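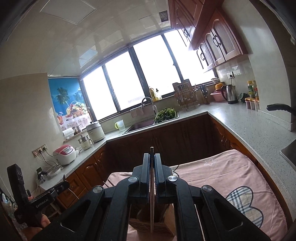 The kitchen at Duldale, with the knife block on its pink cover and greens in the colander by the sink.

Duldale Shared Kitchen: Progress Report
Prepared for the Mbwambo Fund, attention Torben Frerichs
19 Aug 2019

Dear Torben,

Thank you for your patience with this one. I know you were hoping to have it before your summer break, and I kept meaning to sit down and write it, but the kitchen has been so lively these past weeks that every time I opened the laptop somebody wanted to know where the big pot was. That seems to me a good sign, and I hope you'll read it that way too!

The room itself
You visited when everything was still in boxes, so let me start there. We kept the old reddish-brown cabinets, upper and lower, with their arched doors. You may remember that Aldo Morelli wanted to paint them and I did not. We talked it over for far too long, and in the end we cleaned them, tightened the hinges, and put the paint money toward better pans. I've grown very fond of them, especially the dark ring handles on the upper ones, and Aldo now says he always liked them (I have my doubts).

The speckled gray counter runs along three sides of the room, and it has turned out to be the best thing we have. People can spread out along it. The stretch under the windows is the favorite because the light is so good there, and whoever is washing vegetables at the sink usually ends up in charge of the conversation. The blue poster with the palm trees and the fruit basket stayed on the wall by popular demand.

Getting things in their places
Most of this period went into sorting, and I'll admit it took longer than the plan allowed. We began with 22 boxes of donated kitchenware and a good deal of it was doubled up or worn out. Morena Fontana took the lead, and she had us pull everything out, group it by job, and put it back near where the job gets done. Colanders and bowls live by the sink now. Baking things are together at last.

Knives were their own project. At the start they were rattling around in a drawer with the ladles and the can opener, which made me nervous every time a newcomer reached in. They now go in a light wooden block, and it stands on a low surface in front of the counter, on the pink cover with the star and the plaid heart. Morena teaches the same habit to each new group: wipe the blade, bring it in straight, go slowly, let go only when it's all the way down. It sounds like a small matter, but the grown-ups needed the lesson as much as anyone.

Who has been cooking
We have held 10 cooking sessions since my last letter, and 50 people have come to at least one of them. Seven of those have since helped lead a session, which pleases me more than any other number in this report. Ubaldo Sanna ran the one on leafy greens, and people went home with more opinions about washing spinach than I thought possible. Ubaldo Longo is still doing soups. We have had to say "soup Ubaldo" and "greens Ubaldo" on the sign-up sheet to keep things straight.

What has gone slower
The labels for the cabinet doors are not done. We tried handwritten ones first and they curled from the steam, so Aldo is looking into something sturdier. The ceiling panels need a proper look as well, near the upper cabinets in particular, where there is a small dark patch. I have asked for someone to come and check it, and I'll let you know what they tell us before we spend anything.

Money
Spending is within the budget you approved. The one change is the cabinet paint line, moved over to pans as described above, and I'd be grateful for a short note from you confirming that this is all right. Receipts are in the folder I sent to your office.

Coming up
In September we would like to start an evening session for people who work days. Morena is writing a one-page guide to where everything goes, so that the last group out can leave the kitchen ready for the next. Do come by if you can. There will be soup.

With warm thanks from all of us,
the Duldale Shared Kitchen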